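# Vorno cell: gripper fault, pictures and notes

This page collects what we know about the stop on the Vorno cell at Stuswood. The fault was logged on Mar 4, 2019, during a long run of pick-and-place on wooden cubes. The arm closed on a cube, lifted it, and dropped it outside the place area. Then it carried on as if it were still holding the part.
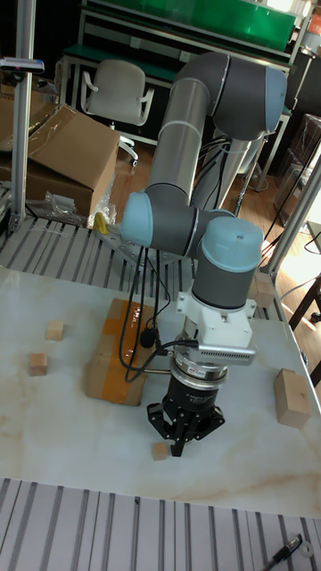
The drop came at cycle 2,786. Up to that point the run had logged 11 missed picks, all of them caught by the software. A missed pick is a normal event. The fingers close, the controller sees that they have traveled too far, and the arm goes back up and tries again. The drop was a different matter. The fingers had reported a good grip, the part left them on the way across, and the grip signal stayed on.

With the signal stuck on, the arm went to the place position, opened, and went back for the next cube. Its path took it over the dropped one, which had come to rest on a spot the program treats as clear. The fingertips came down on top of it. The force limit tripped and the arm held position until an operator pressed the stop button. No one was inside the cell and no one was hurt. One fingertip pad was scuffed and has been replaced.

## What we checked

**The fingers.** All three were moved by hand with the power off. Two were smooth. The third had a little play in its lower joint, within the limit in the manual but more than the others. We tightened it and marked the screw with paint so that we can see if it backs out.

**The cable.** The fault was here. The gripper's signal cable comes down from the wrist with the others in a loose loop. When the wrist turns to its far limit, the loop pulls tight and the connector takes the load. We could make the grip signal freeze by tugging on the cable near the plug. It did so 12 times before we stopped trying, and each time the last good value stayed on the screen.

**The controller.** It had no way to tell a frozen signal from a steady one. A part held firmly for four seconds and a dead cable for four seconds look the same in the log. We went back through the January logs and found two short freezes nobody had noticed, both during moves with an empty gripper.

**The mount.** The bolts on the wrist bracket and the adapter ring were checked with a torque wrench. None had moved. We had expected to find something loose here after the contact, and did not.

**The table.** The tabletop has a light mark at the contact point. It does not catch a fingernail and we are leaving it alone.

## What was changed

The signal cable now has a clamp above the connector, so the loop can pull without moving the plug. The clamp is a standard Flevutau part and fits the existing holes. Leave a hand's width of slack between the clamp and the plug when refitting.

The wrist turn is limited to 215 degrees in the program. It used to be free to go to the hard stop. A few of the corner positions take slightly longer to reach now, and two have been dropped from the test grid.

The gripper sends a counter along with its grip signal. If the counter stops, the arm stops, wherever it is, and the screen shows the fault in red. To clear it, someone has to walk over and look at the table before pressing reset. The remote reset has been turned off for this fault.

The arm also pauses above the place area and rechecks the finger position before going down. This adds around a second per cycle.

## Still open

The Potgieter test program has the same weakness and has not been updated. Please do not run it on this arm until it has the counter check. If you need it for a demonstration, run it at low speed with a person at the stop button and keep the wrist away from its limits.

We do not yet know why the first cube slipped. The cable explains why the arm failed to notice, but a cube held by three good fingers should not fall out. The play in the third finger may be part of it. The old pads are another candidate, as they were past their change date. The scuffed pad has been kept in a labeled bag in the parts drawer and should not be thrown out.

The force limit worked, but it tripped later than we would like. The limit was set high for an earlier job with heavier parts and was never turned back down. A lower value is being tested. So far it gives false trips when the arm speeds up quickly with a large block in the fingers, so it is switched off outside of the tests.

If the arm stops with a red screen, leave the parts where they are, write down the cycle number, and take a picture of the table before you touch anything. Add it to this page with a line on what the arm was doing.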